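De: Umut Gökçe
Para: lista dos correspondentes locais
Data: 29 September 2018
Assunto: Re: pedido de acesso às sessões da câmara de Kovosby

Caros colegas,

Agradeço a mensagem da redação do Zarmont, que copio em parte:

> A câmara respondeu que só admite na sala os jornalistas
> com cartão emitido pelo seu próprio gabinete. Pedimos
> 3 cartões em abril e recebemos um. Alguém da lista
> conseguiu mais? Vale a pena apresentar uma queixa comum?

No Sarıgül pedimos 2 cartões e ainda não recebemos nenhum. Telefonei várias vezes ao gabinete e a resposta foi sempre que o pedido está em análise. Entretanto, assisti a duas sessões no lugar do público, onde não é permitido gravar nem fazer perguntas.
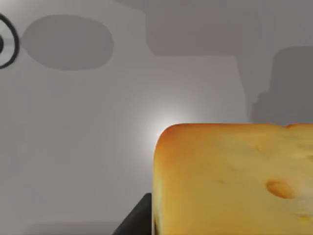
Sou a favor da queixa comum, mas peço que a escrevamos com cuidado. O regulamento diz que o gabinete pode "organizar" a entrada da imprensa. Não encontrei nele nenhuma frase que permita escolher quais jornais entram. Penso que este é o nosso argumento mais forte e que devia estar no primeiro parágrafo.

A sala tem 70 lugares e, nas sessões a que assisti, estavam ocupados cerca de 40. A falta de espaço, que o gabinete menciona na carta, parece-me portanto difícil de defender.

O colega do Kinder escreveu-me em privado e prefere não assinar antes de falar com o seu diretor. Peço que respeitemos esta decisão.

Posso preparar uma primeira versão do texto. Quem tiver cartas do gabinete, por favor envie-me cópia, mesmo que sejam curtas.

Com os melhores cumprimentos,
Umut Gökçe
Sarıgül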